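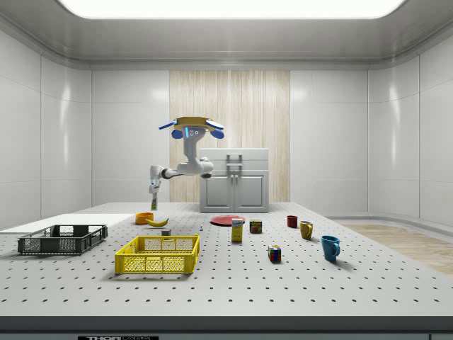

Small black holes in a regular grid across a white tabletop. Computer rendering.

In Praise of the Grid

I grew up in Hollov, in the part of town laid out on a hill that had no business being laid out straight. The streets run up and over it in a perfect checkerboard, and two of them are so steep that the sidewalk gives up and becomes stairs. Visitors think the plan was drawn by somebody who had never seen the hill. They may be right. I love it anyway, and I've come to think that the grid, the plain old boring grid, is one of the best things people ever came up with and one of the least thanked.

The usual complaint is that grids are cold. People who complain about them tend to have just come back from a vacation in an old town full of crooked lanes, and fair enough, I like a crooked lane too. I spent a week in Astau a while back, where the streets were set down by goats as far as I can tell, and I had a wonderful time being lost. But I was on vacation! Being lost was what I had planned for the afternoon. The woman in the apartment below mine was waiting for a plumber, and the plumber called her three times from three different wrong alleys, and I could hear her through the floor explaining about the fountain, no, the other fountain.

A grid is kind to strangers. You can step off a bus in a city you've never seen, learn that the numbers go up to the north and the trees are in alphabetical order, and from then on you know your way as well as the mayor does. You don't need a cousin there, or a good phone signal, or the nerve to stop someone. I find that very moving. So much local knowledge works as a fence, and here is a kind that gets handed to you at the bus station for free.

It's also kind to people who change their minds. My mother kept her vegetable garden in squares, a foot on each side, marked out with string. Every spring she'd stand over it with her coffee and move things around in her head: beans where the chard was, carrots where the beans had been, and one square for something silly (gourds, mostly). The neighbors had a lovely loose garden that wandered all over the yard, and it was prettier than ours in June, I'll give them that. But when they wanted to move something they had to rethink the whole thing, and so they didn't, and the rhubarb ate the path. Ours was a new garden every year. The string stayed where it was, and that's why everything else could move.

Graph paper works the same way. I have used Preleck pads since school, the ones with the pale green lines, and I'd be lost without them. Give me a blank sheet and I freeze up. Give me a sheet of little squares and I'm drawing a bookcase within a minute, one square to the inch, and then a second bookcase with the shelves moved, and then the room around it. The lines do the fussy part. They hold the pencil steady, so to speak, and leave me free to have ideas. I have met painters who feel this way about a canvas they've ruled off in chalk, and quilters who feel it even more strongly. Ask a quilter about squares sometime, and make sure you have the evening free.

And bread! The Ozoliņš bakery, which was four blocks from our house (four blocks exactly, you could say that in Hollov and be understood), cooled its rolls on big wire racks, and the rolls came away with a faint checked pattern on the bottom. I used to turn mine over to look at it before I ate it. I don't claim that the grid improved the flavor. I do think that a child who checks the underside of a roll for squares is likely to end up writing an essay like this.

Now, there is a real argument against all this, and I don't want to skip it. Grids can be brutal. They've been thrown over land that other people were already living on, by men with rulers who never asked. They can run a street straight through a creek, and then everyone acts surprised when the basements flood. They can go on forever, one block after another with nothing at the end of the view. Anyone who has walked 20 blocks into a winter wind in a city of long straight avenues knows that a crooked lane has something to say for itself. It would at least have broken the wind.

I take all of that seriously. My answer is that a grid needs to be interrupted now and then, and that a good interruption needs a grid. The best spot in Hollov is where the old canal cuts across on the diagonal and leaves a row of three-cornered lots that nobody could put an ordinary house on. So they got extraordinary ones. There's a shoe repair shop shaped like a slice of pie, and a tiny park with one bench in it and a plum tree. Put that park in Astau and you'd walk right by. In Hollov it's a thrill, every time, because you've come through seven square blocks to get to it.

Music people know this well. A song keeps its beat, the beat is a kind of ruled paper, and the singer comes in a hair late and your neck prickles. Take away the beat and she isn't late anymore. She's just singing whenever she likes.

So I'd like to see a little more affection for the thing. When a new neighborhood gets planned these days, the streets on the drawing are so often curved, looping around and ending in little circles, as if straightness were bad manners. I've tried to walk through places like that. You can see the grocery store's sign over the rooftops and it takes half an hour to reach it. Give those people a few plain corners! Let a kid on a bike find three different ways home from school, and work out by herself which one has the good hill.

I still go back to mine in November, when the leaves are down and you can see all the way along the street, up over the top, and on to the water tower on the far side. I usually take the stairs.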